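Musteo Shared Kitchen: common questions

When can I use the kitchen?
It is open from 7 in the morning. Please have your things off the table by 20 minutes past your booked hour so the next person can start.

Do I need to bring my own plates and bowls?
No. Plates, bowls and basic utensils are on the Messina shelf by the window. Sharp knives are kept in the drawer below it.

Is there a charge?
Members pay nothing. Guests pay £4 a visit, and the fee covers washing-up liquid and cloths.

What do I do with leftover rice?

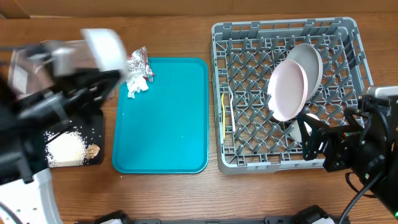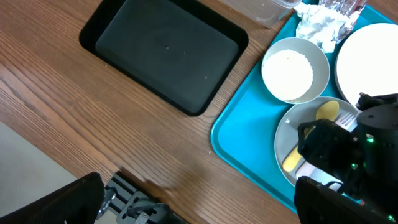
Cooked rice should be cooled quickly and put in the fridge within the hour. Use one of the lidded tubs, write your name on it and eat the rice the next day. Rice left in a bowl, or spilt on a board like the black one with the loose grains around the pile, goes in the food waste caddy. Please don't rinse it down the sink. It swells in the trap, and we had to have the pipe cleared in January. Scrape first, wipe up the last grains with a damp cloth, then wash.

Where does used foil go?
Clean foil can be scrunched into a ball and put in the metals bin. Greasy foil goes in general waste.

Can I leave dishes in the rack?
Yes, until the end of your booking. Stand plates on edge in the slots and turn bowls upside down. Anything still there at closing is put away by whoever locks up.

Can I borrow a tray?
Yes, but only inside the building. Wipe it on both sides and return it to slot 17 in the tall cupboard.

Who do I tell about a breakage?
Write it in the Skastis book by the door. Wrap broken china in newspaper before you bin it.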